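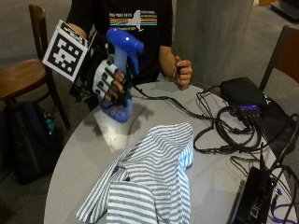
Did we put an offer in on the Merrick Street unit? We did, Friday at ten to five, and I've been useless ever since.

It's the two-bedroom on the third floor, 759 square feet, which sounds like plenty until you try to picture our couch in it. Strata fees are going up in March (80 a month more, ouch) and the parking stall is around the back beside the bins. But the light! The kitchen gets the whole afternoon and there's a proper pantry, and a balcony deep enough for two chairs and my sad tomatoes.

Gladys Betancur, the listing agent, rang at supper to say there's another couple sniffing about. Well, of course there is — there always is. I said we weren't budging and then spent an hour at the table working out whether we could budge. We could find another 700 for the inspection if the first fellow can't come, and that's our lot.

Mum thinks we should have held out for the Cavo building, with the gym. I have never once used a gym. Bed now, phone on loud.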